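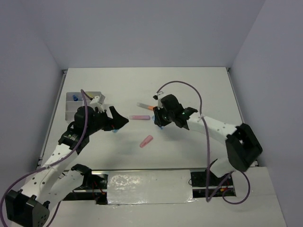 Reading time: 3 minutes

How Does a Lab Pay for Two Robot Arms?

A robot arm costs money before it moves anything. It costs more after that. People who plan equipment write both kinds of cost on one list called a budget.

Start with the job. Suppose a school science lab wants help handling small plastic parts, such as tubes and cone-shaped tips. The lab has to decide how many arms to buy. One arm can pick up a part and put it down. Two arms can share a part: one holds, the other turns or pulls. The second arm also doubles several lines in the budget.

What goes on the list

The arms come first. Each arm has links (the long white pieces), joints (the black parts where it bends) and a gripper, the tool at the end with fingers that open and close.

Next comes the table. Arms need a flat, firm surface. Walls on three sides help keep small parts from rolling away. A plain, pale surface makes pink or orange pieces easy to find.

Then come cables, which carry power and signals. A cable needs enough slack for the arm to reach its farthest point. Planners measure that reach before they order.

Spare parts are last, and beginners often leave them out. Gripper fingers wear down. Cables bend many times and can break inside.

A sample budget

Maysoun Azar plans equipment for a teaching lab. Her price list came from a supplier named Tosonov.

One arm with gripper: $1,285
Second arm with gripper: $1,285
Table, walls and mounts: $753
Cables: $40
Spare gripper fingers: $29

Total: $3,392

Check the addition yourself. Two arms make $2,570. Add $753 to get $3,323. Add $40 and then $29.

Buy now or buy later?

The lab could buy one arm in February and the second one later. This spreads out the cost. It also means the two-arm jobs have to wait, and the table must be wide enough for both arms from the first day — a small table would have to be bought twice.

Zaid Nimri, who runs the lab, asked one more question: who will look after the arms? Cleaning, checking screws and testing the grippers all take time. In many labs that time is paid work, so it belongs in the budget for each year the arms are used.

Words to know

Budget: a list of planned costs.
Gripper: the part of a robot arm that holds things.
Slack: extra length in a cable.
Supplier: a company that sells equipment.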